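叠与不叠之间

一件T恤叠好以后能维持多久，取决于它在抽屉里压在第几层。压在最底下的那件可以方方正正地过完一个冬天，代价是没人穿它。最上面那件早上七点还是一块豆腐，七点零五分就成了一团纱布。我家的抽屉两种都有，中间隔着一条地质断层，记录着我每次找袜子时的心情。

写这篇稿子的起因，是编辑部想做一期“家里最没出息的劳动”。同事们下手很快，擦灶台的、洗浴帘的、给保鲜盒配盖子的都有了归属，轮到我只剩叠衣服。我说这个题目撑不起一整版，主编说那你就把它叠大一点。

于是我先去了Stirorham。那里有一家自助洗衣房，临街一面是玻璃，靠里摆着一张长台子，专供人叠衣服。在这张台子旁边坐一个下午，你会对人类失去一些幻想，也会长一些见识。叠床单的人最有气势，两臂一张，仿佛要起帆。叠毛巾的人最平静，毛巾四个角都讲道理。叠T恤的人表情最复杂，因为T恤看上去像长方形，其实带着两只袖子和一个领口，还有自己的主意。

有位女士叠得极快，我凑过去请教，她说没有什么方法，就是不想在这儿待着。我把这句话记在本子上，后来发现它比我买的两本收纳书都管用。

收纳书也是要谈一谈的。第一本主张把衣服竖着放，像档案一样，一拉抽屉全部检阅。我照做了，效果确实好，直到我抽走第一件，剩下的便顺势躺倒，像听完报告的会场。第二本主张卷，从下摆往领口卷紧，塞进去不留缝。卷完很整齐，拿出来一抖，衣服上带着一圈一圈的折痕，穿出去像刚被人从瓶子里倒出来。书里说这叫“自然纹理”。

我还买过一块叠衣板，牌子叫Vornska，四片塑料用铰链连着，左翻一下，右翻一下，下面再往上一翻，一件衣服就成了。包装上写着可以翻折2000次。我不知道谁会去数，但从此每翻一下都觉得是在动用遗产。板子的问题在于它只认一种尺寸，大人的衣服从两边溢出来，小孩的衣服在中间飘着，像邮票贴在门板上。现在它立在洗衣机和墙之间，吸收一点震动，算是找到了稳定工作。

Trinstead的一家旧衣店倒是让我改变了一些看法。店不大，货架上的T恤按颜色排，白色占了最多的一格，也最难卖。店员告诉我，白T恤的命全在领口和下摆，胸前印什么倒在其次。领口松了像刚吵过架，下摆卷了边，就怎么叠都对不齐。她叠衣服之前先把下摆捋一遍，两手捏住往外轻轻一抻，把褶子赶走，再翻过来对折。整个动作里最花时间的就是这一抻。我问能不能省，她说能，省了就是我家那种抽屉。（她并没有见过我家抽屉。）

我在店里花100块买了三件，其中一件胸口印着一条看不出品种的鱼。店员把它们叠好放进袋子，棱角分明，我一路端着回家，像端一盒点心。进门以后我把它们放在椅子上。椅子是另一个话题了，凡是家里有椅子的读者应该明白。

顺带说说白T恤上的图案。印花的那一块布比旁边硬，折的时候会自己挑地方拐弯，你想从中间折，它偏从图案边上折。所以老练的人会让折线绕开印花，宁可叠得宽一点。图案简单的好办，粗线条，几个小东西散着，布还是软的。最怕整片的大头像，胶厚，叠起来脸从鼻梁上断开，放进抽屉里也不闭眼。

还有正反面的问题。我母亲那一辈讲究把图案折在里面，护着它，结果一抽屉白方块，找哪件都得拆开看。我们这一代讲究图案朝外，方便认，结果每天第一眼见到的都是几年前某场马拉松的赞助商名单。我折中了一下，让图案露一个角。

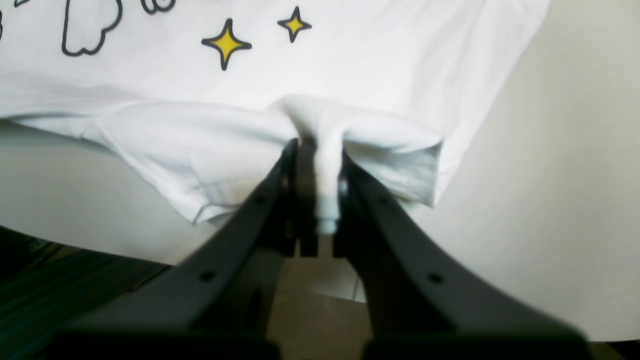

Stirorham，03/09/2023

白桌子上铺白T恤，只有印花肯出来帮忙。云是空心的，黑线勾了边，里头和布一样白；两颗四角星填了黄色，一大一小，算是全身上下唯一的颜色。下摆那一带就没这么精神，软塌塌地起着褶，往桌沿外耷拉。按旧衣店那位店员的标准，活儿都在这一截：捏住下摆，抻平，别的稍后再议。

我后来按她的办法在家里试了一阵。桌子要先腾出来，这一步花的工夫超过叠衣服本身，我在桌上找到了一把卷尺、半包饼干和去年的电费单。然后一件一件铺开，捋下摆，袖子往后收，长边对折，再折两道。头几件很像样，到了中间开始敷衍，最后几件的叠法只能说是放下。

有一点进步值得汇报。从前我抓着领口往上提，整件衣服就皱成一束，铺下去还得重新抹平。现在我改从下摆拎，两只手分得开一些，布自己会垂直，铺到桌面上至少有三条边是听话的。第四条边我们还在谈。

家里另一位成员对此持保留意见。他认为衣服从晾衣架上直接取下来穿，中间不必经过任何形状。我算过，这样确实省事，只是阳台常年像有一队人在那里罚站。为此我们达成了协议：他的归阳台，我的归抽屉，袜子归命运。

读者来信里，一位署名Morris的先生问，叠得这么认真，反正穿上就看不见折痕了，图什么。我认真想了两天，回信写了满满一页，从棉布的脾气写到人的脾气，写完觉得太长，就把信纸对折，再对折，塞不进信封，又拆开重新折了一次。

信已寄出。那三件旧T恤还在椅子上，印鱼的那件在最上面，下摆有点翘。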